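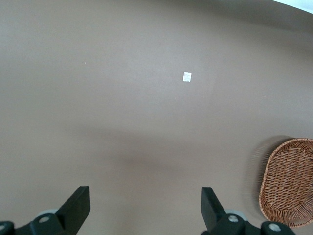
Wrist camera view, both fingers open, paper square up ahead and the basket on the right.

Gripper trial catch-up, August

There: Vimala Achari, Rommel Tan, Delia Moldovan, me (So-ying Ng, typing, sorry in advance for the spelling). Emilian Ardeleanu joined by phone at 2:30 and missed the first item.

1. Paper pickup
We spent most of the hour on this one! Rommel ran 100 tries with the Dinu fingers and 17 of them failed, nearly all on flat paper. He thinks the squared tips skate over it. Delia wants softer pads before we blame the fingers, and I'm with her (I've been grumbling about pads since spring). Vimala asked if the Clestier set did any better. We don't know yet, the mounting plate only just came.
Rommel to fit the Clestier plate and run the same 100.

2. Wrist camera
I like having both fingertips in view, it makes lining up so much easier. Vimala isn't sold, she says the arm's shadow falls right where we need to see the table. You can see it in the picture at the top, a soft dark band above the gap. She'd like a lamp off to one side. Fine by everyone.
Vimala to try the lamp, Delia to check the exposure settings.

3. Controller
Emilian likes the Grosent box better than the Doston one. Closing feels smoother to him, though he admits he's only used it for 4 sessions. Delia says the Doston menus are easier to live with. No decision, and we went round twice.

4. Money
The Grosent quote is $2,883 with cables. Vimala will ask if we can keep the loaner another month.

Next time: Clestier numbers first, then pads. Rommel is bringing the spare screws.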